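### 4.2 The surface under the board

Most of the literature on food preparation surfaces is about the board. Grain direction, knife scarring and the old quarrel between bamboo and plastic have all been given their due, some of them several times. What the board sits on has been treated as a matter for decorators. Our households saw it differently. In the Verkeck interviews, people who could not name the wood of their cutting board could talk at length about the mat beneath it, where they bought it, and which relative disapproved.

Printed mats were the usual choice. Of these, marble patterns were by a comfortable distance the favorite, followed by slate and something that one retailer's catalog called "harvest oak." Owners did not believe they had bought marble. They did, however, wipe it as though they had, and several apologized to it when they set down something heavy. We coded this behavior as "deference" (Section 3.3) after the reviewers of an earlier draft objected to "manners."

The difficulty with a thin mat is that it tells the truth about whatever is underneath. Laid on a flat counter, it can pass for stone from across the kitchen. Laid on slats, rails or old tile, it takes on their shape, and the eye picks this up sooner than the hand does. Raters in the Rurnemton sessions were asked to score the same printed pattern over three bases, and the ridged base scored lowest for "looks like the real thing" and highest for "looks like my aunt's." The second item had been added as a joke by one of the authors and turned out to have the better reliability of the two.

Gloss makes matters worse. A matte print forgives a ripple. A shiny one catches the light along it, so that a lamp or a window does the inspector's job for free. We had planned to control for this by using matte mats throughout, but the Skurnari stock was glossy only, and 900 sheets had already been delivered.

Figure 7 shows the marble print over a slotted tabletop, with a bamboo board in place. The pattern is the popular one, with streaks of orange and rust brown running through white, cream and pale gray. 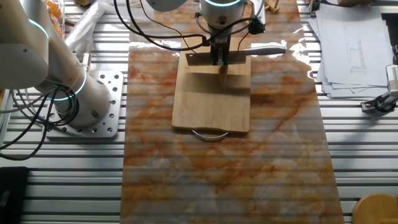

*p. 147*

**Figure 7.** Glossy marble-print mat on a slotted aluminum table, with bamboo cutting board and curved metal handle.

Two points matter for the argument. The rails can be made out faintly through the print as horizontal ripples, and the bright patches of reflection fall near the top of the mat. The board has its own grain and keeps its own counsel. Against a busy print, its light tan surface is the plainest thing on the mat, and we suspect that this contrast explains part of the preference for bamboo reported by Olatunji owners in Section 5.

The handle raises a smaller question. A curved metal handle extends the board's footprint without adding anywhere to chop, and it rests on the mat, where our wear protocol did not think to look. We return to handle marks in Section 6, with less data than we would like.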